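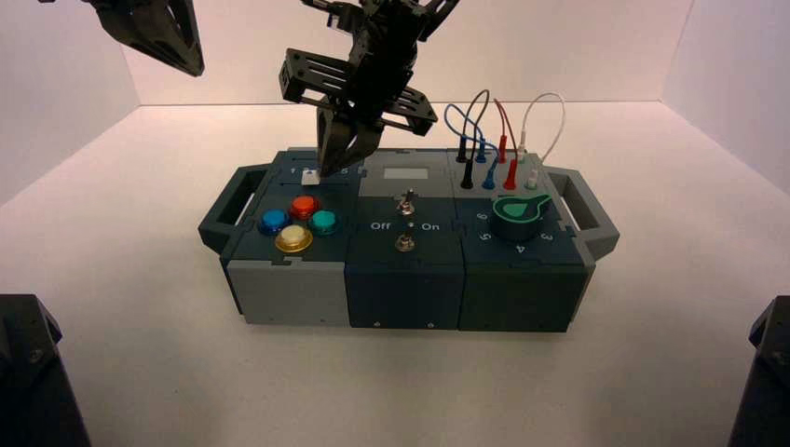
23 May 2021

Slider again. I told myself I would leave it alone until the wiring was tidied, and then I went down to the workshop at Llewellyn after supper and did nothing but the slider for the whole evening.

The Kevoso arms are back on their mounts and both wake up when asked, so I can't complain there. The new finger plates are on. I am not sure they are better than the old ones. They are longer, and the write-up I copied them from swears by longer, but that person was picking up foam blocks and I am trying to nudge a small white piece of plastic along a track without lifting the board off the table. Different job. I should have thought of that before printing four of them.

Ran it 46 times. I wrote down every run this time, because last time I went by feel and my feel was very generous. A run counts if the slider stops at the number I asked for, and "close to the 3" doesn't count as the 3. By that rule the score was poor and I went upstairs in a mood. By the rule they seem to use in the videos, where anything that moves gets a cheer, I'd be a genius.

What I noticed:

Going toward the 5 is worse than going toward the 1. Could be the track, could be the arm, could be how I set the start position. I changed two things at once in the middle of the evening, so I can't say which, and that is my own fault.

The fingers press too hard on the way down. I took a little off the height and it missed the slider on the next run. Put half of it back. I don't trust the height number the Nallov software gives me. It says one thing, my ruler says another, and when I restart it says a third.

The buttons are easy. Red, blue, teal, yellow, in any order, all week. I've stopped being impressed by the buttons. A broom handle could do the buttons.

Haven't touched the cables on the right-hand block and don't plan to for a while. Pulling a banana plug straight up might work. Putting one back in is another matter, and I would like to see anyone's home arm do it twice in a row with no cuts in the video. The dial I might try next, the green knob at least gives the fingers something to hold. The toggle switches after that.

Money, while I'm being gloomy. I added up the receipts and it comes to 665 dollars since February, without the arms themselves. A fair part of that is brackets I don't use. The Sullmont crowd on the forum say everybody goes through this, but the Sullmont crowd also said the cheap servos were fine, and I have a coffee can of cheap servos.

I keep asking what this is for. The plan was a pair of arms that could do a bit of dull bench work while I did something else. So far I do the dull work and then also look after the arms. Maybe that changes — I'm willing to be shown. I did like the runs where it came down clean and the slider just went. There weren't many, but I sat there grinning at them like a fool, so I guess I'm not as far gone as I make out.

Tomorrow: change ONE thing. Height only. Same start position, same speed, ruler on every run. Tighten the screws on the left wrist bracket before starting. Clear the printer bed. Buy more tape.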